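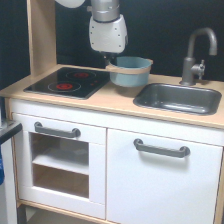 Figura 7.1. Cocina de juguete con una olla azul claro en la encimera.

CAPÍTULO 7
El modo carrera en los videojuegos deportivos

En el modo carrera el usuario deja de jugar partidos sueltos y dirige a un deportista o a un club durante varias temporadas. El programa tiene que recordar lo ocurrido, simular los encuentros en los que el usuario no interviene y hacer que las plantillas envejezcan de forma creíble.

A lo largo del capítulo se utiliza como caso de estudio Skosell, un juego de baloncesto del estudio Plesara. Su base de datos contiene 892 jugadores, repartidos en dos ligas, Eker y Sárközi. El lector debería repasar antes las tablas de atributos del capítulo 6.

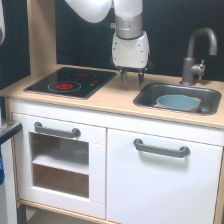 7.1. Simular lo que no se juega

Una temporada completa de Skosell comprende 1,556 partidos. El usuario disputa una parte pequeña; los demás se resuelven con un cálculo abreviado que compara las dos plantillas, aplica la ventaja de campo y añade un componente aleatorio.

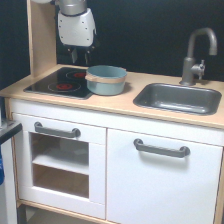 El peso de ese componente es una decisión de diseño. Si es muy bajo, gana siempre el mejor equipo y la clasificación queda decidida en marzo. Si es demasiado alto, los fichajes pierden sentido. Plesara ajustó el valor con 700 temporadas de prueba, en las que se registraron el campeón, el último clasificado y la diferencia media de puntos.

7.2. Presentar los datos

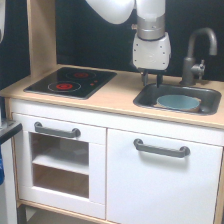 La pantalla principal del modo carrera resume el estado del club en pocos símbolos: cansancio, lesiones, contratos y presupuesto. Un símbolo funciona cuando conserva solo los rasgos que permiten reconocer el objeto. En la placa de la cocina de juguete, cada fuego es un centro rojo rodeado por un anillo fino, y basta para identificarlo. El icono de lesión de Skosell sigue el mismo criterio, con una cruz y un número de días.

Las cifras exactas quedan en un segundo nivel, al que se accede desde cada símbolo. El apartado 7.3 estudia el orden de esas tablas.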